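Steamed buns keep sticking and going soggy underneath
Kitchen Talk > Dumplings, Buns and Breads
34 replies · 1,107 views · Share (3)

despina_buzatu
Jan 11, 2020
Hello everyone! I've been making steamed buns since November and I love it more than I expected to, but the bottoms are driving me up the wall. I have a bamboo basket from my sister-in-law (she moved to a smaller place and I got half her cupboard) and whatever I do, I lose a layer of dough when I lift the buns out. My pleats are finally decent, so it hurts to tear them. I've been letting everything cool in the basket with the lid on while I set the table.
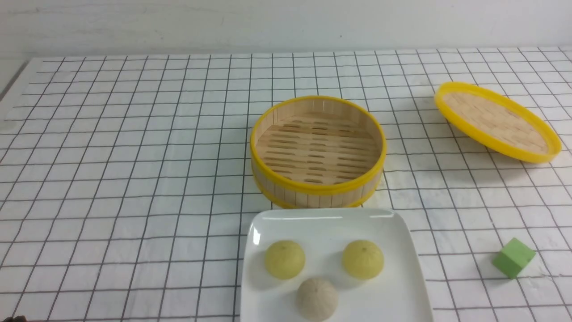

The dough is just flour, yeast, a little sugar and warm milk, and I steam on medium for twelve minutes. Do I need to oil the weave? Line it? My mother always used cabbage leaves, but then the whole kitchen smells of cabbage, and so do I.

mevard
Get them out of there while they're hot! Turn off the heat, crack the lid for a couple of minutes so they don't collapse, then move them to a plate. Leaving them shut in is what makes the bottoms gummy. And parchment squares, one per bun, always.

StelaStanciu
I'm going to disagree with mevard on the parchment, sorry dear. Paper traps water under the bun and you get that shiny wet patch. I soak the basket in cold water for ten minutes first, then brush the weave with a tiny bit of oil, and mine come away clean nearly every time. Cabbage is nice too, but I understand about the smell.

mevard
Poke holes in the paper! Oil in bamboo goes rancid after a while, and then you have a much worse smell than cabbage.

StelaStanciu
Mine is years old and smells of nothing but bamboo. I do wash it right away in hot water, no soap, and dry it standing on its side by the window.

despina_buzatu
Thank you both, you're so kind. I'll do half a batch on paper with holes and half on oiled bamboo, and everybody comes out of the basket early this time. More when I've eaten the evidence.

Related threads
Pleating for beginners (488 replies)
Does bamboo need drying between batches?
Freezing buns before or after steaming
What are you baking today? (3,622 replies)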